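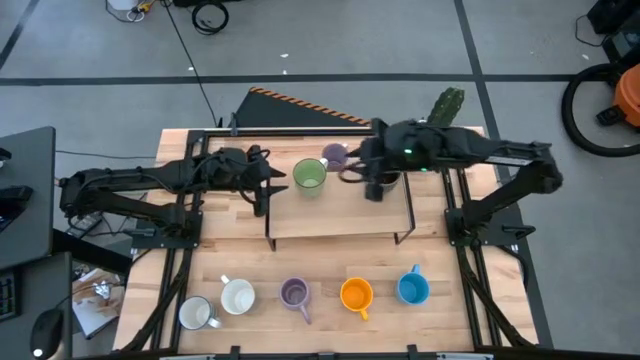
Figure 1. The Hurnum cell, with the right gripper holding a dark gray mug over the shelf and more mugs waiting at the front of the table.

Hurnum: Why the Gripper Let Go
Final project report, Robotics Lab II, Gostard College
Submitted 21 February 2021

1. What we set out to do

The original title of this project was "Reliable Two-Arm Shelving of Household Cups." The course staff suggested we change it after January, and we agreed without much of a fight.

The plan was simple enough to fit on one slide. Two arms share a table. Mugs start at the front, and the arms move them to a raised shelf at the back. Each arm takes the mugs on its own side, and a scheduler decides who goes first when both want the shelf. We wrote the scheduler, the grasp picker and the recovery routine. The low-level gripper driver came with the Zarkover controller, and we treated it the way most people treat the wiring in their apartment.

For the first week it worked. Then the grippers started letting go of things.

2. The fault

The symptom was always the same. An arm would pick up a mug, lift it, start across the table, and partway there the fingers would open. There was no error on the screen. The arm would finish its move, lower itself over the shelf with great care, open its already open fingers, and report a successful placement. Our logs from this period describe one of the best-performing robots in the history of the department.

We recorded 14 of these drops before we stopped running the full task. Most happened low over the table, and the mug tipped over or rolled a little. Two went onto the floor. One of those was a mug from the Núñez Hall kitchen that we had not, in the strict sense, asked to borrow.

Our first theory was weak grip force, and we held on to it much longer than it deserved. We raised the force. The drops continued, only now the fingers squeaked against the glaze first. Our second theory was that the finger surfaces were too smooth, so we cleaned them, then roughed them up, then cleaned them again. We mention this so that the next group can skip that afternoon. 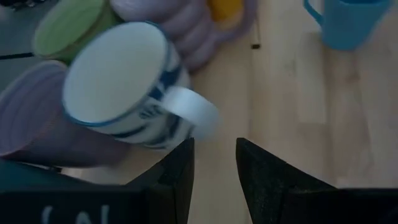
Figure 2. Just beyond the fingertips, a white mug with blue brushwork and its neighbors, seen from the wrist camera.

3. Finding it

What finally helped was saving the wrist camera stream alongside the commanded finger width. Up to then we had been logging only what we told the gripper to do, which explains why the gripper always appeared to be doing it.

Lining up the two took a while. The camera clock and the controller clock disagreed, and the difference drifted during a session. We fixed this in a low-tech way, by closing the fingers twice at the start of every run and matching the motion in the video to the commands in the log. It is the robot version of a clapperboard and we recommend it.

With the clocks lined up, the pattern was plain. Every drop came after a gap in messages between our computer and the controller. When the gap passed some 700 milliseconds, the driver decided it had lost its host and went to its safe state. On this driver, with the settings we inherited, the safe state was "fingers open." When messages resumed, the driver accepted new commands without reporting that anything had happened.

We went back through one long session by hand. It had 3,964 status messages in it, and the timeout flag was set in the right places all along. It was in a field our parser threw away. The comment next to that line of the parser reads "unused?" and was written by us.

The gaps themselves came from our own code. The grasp picker ran in the same process as the message loop, so whenever it had a hard decision to make, the loop stopped and waited for it to finish thinking. The more cluttered the table, the longer it thought. This also cleared up why our demos with a single mug had been flawless.

4. Is "open" a safe state?

We argued over this more than anything else in the project. There is a real case for opening on a lost connection. If the gripper has hold of a sleeve or a finger, you want it to release. The person who set up the driver was probably thinking of that, and we would like them to keep thinking of it.

The case against is that an arm with something breakable in it should not let go at whatever height it happens to be. A ceramic mug falling off the side of the table is a hazard too, mostly to feet, and then to whoever cleans up.

We ended up with a compromise. On a timeout, the arm stops and the gripper holds its current width at reduced force. The status light and the screen both show a fault, and the run cannot continue until someone clears it at the keyboard. A separate release button opens the fingers by hand. The emergency stop is unchanged. We tested the release button using a rolled-up sweatshirt sleeve with nobody in it.
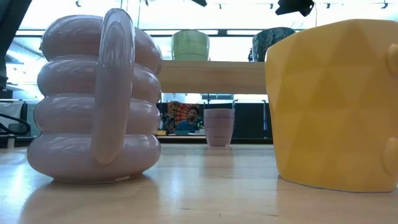 Holding at reduced force brought up a question we had been able to ignore, which is where on the mug the fingers should be when everything stops. Our picker scored grasps by how well centered they were and paid no attention to the shape of the wall. That is fine on a straight cup and poor on most of the ones we like. The pale pink mug is built like a stack of inflated tires, and fingers that close on the widest part of a ring have a curved surface to slide off, while fingers that settle into a groove between two rings have somewhere to stay. The faceted yellow one has a different problem, because flat fingers can land across an edge between two facets and rock. We added a small penalty for grasps on a bulge or an edge, and the picker now prefers grooves and flats when it can reach them. It also takes longer to decide, so it was a good thing we had moved it out of the message loop by then.

5. What we changed

The picker runs in its own process. The parser keeps every field, including the ones we are sure we do not need.

Placement is no longer counted as a success just because the arm has completed the motion. The finger width is checked before release, and if the fingers are closed farther than the mug should allow, the run is marked as a drop. Our success rate went down the day we added this check and we consider that its main achievement.

After the changes we repeated the full task with eight mugs, and pulled the network cable during some of the carries on purpose. The gripper held each time. One mug sagged slightly in the fingers and was still there when we cleared the fault.

6. Known problems

The reduced hold force is a single number for all mugs. It should depend on weight, and we do not measure weight.

A mug held by the handle can still swing during a stop. We have turned off handle grasps for now.

The clock drift is still there. We close the fingers twice and move on.

The replacement mug for the Núñez Hall kitchen is on the shelf above the sink. It has straight sides.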